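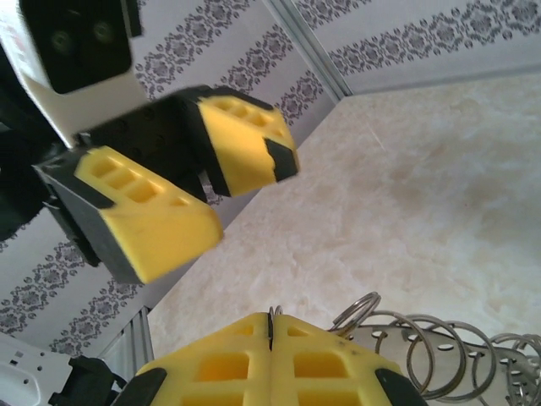 Figure 1. Yellow and black side by side: two gripper fingers, spread open, with a black rubber pad on the upper one.

Print this article | E-mail this article

4.2 Color pairs and reading distance

Yellow on black (Figure 1) is the pair most often named in older guidance on workshop labels, and it was used as the reference pair in this study. The other five pairs were printed on the same matte card stock, supplied by Broridel, and cut to the same size. All six were hung at eye level in the Trumley corridor, where the ceiling lights stay on all day and there are no windows.

Readers walked toward each label from the far end and stopped when they could say the word aloud. The distance was marked on the floor tape and written down before the next label was hung. Nearly 3,000 readings were kept. Readings in which the word was misread and then corrected were dropped, as were those taken in November, when half of the corridor lights were being replaced.

The reference pair was read from farther away than white on green and red on white. It did not differ clearly from black on white. This agrees with the earlier Lamside trial – which used shorter words and a glossy card – but the gap between the best and worst pairs is smaller here. Glare may explain part of this. The glossy cards at Lamside faced a window, and dark backgrounds would have suffered most in the afternoon.

Letter height had a stronger effect than color. Raising it by one step moved the stopping point more than any change of pair did, except for red on black, which stayed hard to read at both heights. Section 5 returns to this pair and to the order in which labels were shown.

Related items
Letter height and stroke width on corridor signs
Glossy and matte card under ceiling light: the Lamside trial
Word length in the Çetinkaya label set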